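April, seed room notebook, started after lunch

Germination checks on the carryover beans and the onions. Should have done this in winter, I know. Orders for the spring packets are already open so whatever we find now is what we live with.

Lots on the bench: Nirka (the bush bean), Sernia (onion), and the two bags of mixed flowers from Triltdale that came with hardly any paperwork. Chukwu shipment not here yet. Intan called them again, was told "on the truck," same as last time.

Method same as before, writing it down again so Elie stops asking me:

- 100 seeds per lot, pulled from all through the jar, not off the top
- paper towel, damp and wrung out. If it drips when you hold it up it is too wet
- seeds in rows, spaced so the roots don't tangle
- roll loosely, into a zip bag, leave some air in
- label goes INSIDE on the towel in pencil and outside in marker. Marker alone rubs off, see the mess with the lettuce
- shelf at 18 C, out of the sun

Bags are the clear ones with the red seal. Qiuyue likes them, you can see at a glance where the zip is. They do split at the corner if you overstuff them so go easy with the beans.
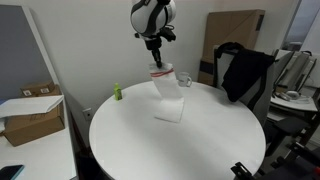
## Nirka

Looked at on day eight. Better than I feared. Most of them have a root, plenty have the hook up already. The ones that haven't moved are mostly the small wrinkly ones, and there's a fair number of those because we were lazy about screening this jar.

Some mold at one end of the towel. Only on split seeds as far as I can tell. Pulled those out, left the rest. Not going to rinse with bleach, last time we did that it set everything back and we learned nothing.

Maya thinks the jar picked up moisture when the lid was left cracked over the holiday. Could be. The indicator beads were pink when I opened it, so they're no use as evidence either way, they could have been pink for a year. Dried them in the oven, low, back to blue. New beads should go in all the bean jars. Adding to the order list.

Verdict: sell it, but fill the packets a bit heavy. Rima to change the fill weight on the scale card. Old card is in the drawer with the tape, throw it OUT, do not put it back in the drawer.

## Sernia

Not good. Onions don't keep, everyone knows that, and we kept them anyway. Slow, uneven, lots of nothing. A few sprouts have that glassy look and I don't count those as normal seedlings. Elie does count them. We went around on this for a while. The guide sheet on the wall is on my side but the wall copy is so faded you can read it however you want. Print a new one.

Redoing Sernia with a second draw from the same jar before we decide anything. If it comes out the same the jar goes to the school garden people with a warning, and we buy fresh.

We've got 232 packets of it already printed and folded, empty thank goodness. The year is stamped on the back, not printed, so they hold over fine.

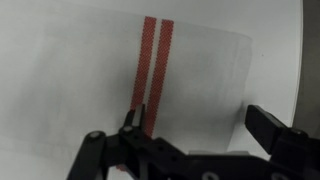 Notebook 3, p. 18

## Triltdale flowers

The mixed bags. Can't really test a mix, the species all want different things. Qiuyue spent most of the morning picking the cosmos out with tweezers so we'd have at least one thing to report on. Cosmos looks fine, came up quick. The poppies I have no idea, they want cold first and light and I'm not setting up another shelf for a free bag of seed.

Also a lot of chaff. Ran a handful through the small screen and then the fan, low setting. Lost some of the light seed over the back so go lower, or stand the tray further off. Swept up what I could. There will be poppies in the floor drain by June.

Do we even want to sell mixes? Rima says people ask for them constantly at the Saturday tabl— scratch that, at the market table. Maya says they come back and complain they only got one kind of flower. Both true I suppose.

## Loose ends

- shelf thermometer reads different from the wall one. Believe the shelf one untill somebody checks both in ice water
- pencils! They walk off. Tie one to the clipboard
- Sernia second draw is on the LEFT of the shelf, first draw on the right, dont swap them
- Intan needs the results typed up before she can do the packet labels. Elie typing, I read out
- squash jars not touched yet
- when Chukwu turns up, weigh it before signing. Last box was short and we only noticed after
- paper towels nearly out, get the plain kind, the quilted ones grab the roots and you snap them peeling it open

Next look at the Sernia redo tomorrow, first thing, before the heater kicks on. Maya has the key.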